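Kitchen sim, week whatever, teleop notes

Thu 25 June. Quick one, typing this while the last batch uploads. 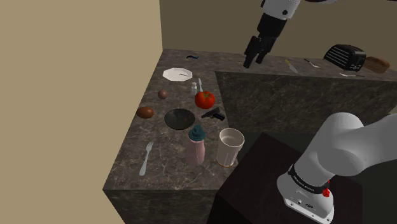

What I'm doing

Driving a simulated arm around a kitchen counter by remote, so a policy can learn from it later. Start pose is always the same deal, gripper hanging over the back section, fingers a little open, and the counter full of stuff. Egg, tomato, bowl, fork, toaster, bread. The scene comes out of Gaklow, which scatters objects from its library each time I reset. Then I get one instruction and go.

Today's instruction was "put the tomato in the bowl". Easy to say.

Controls

Still on the Wiltix handheld. Squeeze the trigger, fingers close. Clutch button so I can re-center my hand without the arm following. Took me ages to stop fighting the clutch. I kept letting go mid reach and then wondering why the arm just sat there. Now it's muscle memory, mostly.

Biggest fix this week was turning the speed scaling down to 40 percent for anything close to the counter. Full speed to get across, then slow. Before that I was slapping the bowl sideways every few tries. The recorded demos looked panicky and I'm pretty sure the policy would of learned the panic too.

The numbers

30 demos tonight, kept 27. The three I threw out: one dropped tomato, one where I snagged the fork on the way over, one where I forgot to hit record until the end (yes, again). Target for the whole kitchen set is 2000 and no I don't want to talk about how far off that is. October if I keep going at this pace. Maybe.

Stuff I keep relearning

Don't hover. If I pause above the tomato to think, the pause goes in the data, and then the trained arm pauses too. The Rusu checkpoint from last month did exactly this, hung there over everything like it was waiting for permission. So now I plan the whole move before I squeeze anything.

Come down straight. Angled grabs look cool and roll the tomato away.

Depth is hard on a flat screen. I've started using the shadow under the fingers, works ok unless I'm over the dark marble, then it's a guess. Might try the second camera view — last time it made me dizzy though.

Glass shaker is a pain. Small, clear, right by the tomato plate side of things, and I bump it if I come in from the back. Going in from the front works better.

Next

Eggs. Two sizes on the counter in this layout and I want both in the bowl, one after the other, no reset between. Also the spoon, which lies flat and gives me nothing to grab. Zernora has a thing for replaying one demo with the objects shifted a bit, so I might record fewer and stretch them. Havent tested it on anything this cluttered yet.

Upload's at the end. Need to go rename the folders before I forget which ones are the bad three.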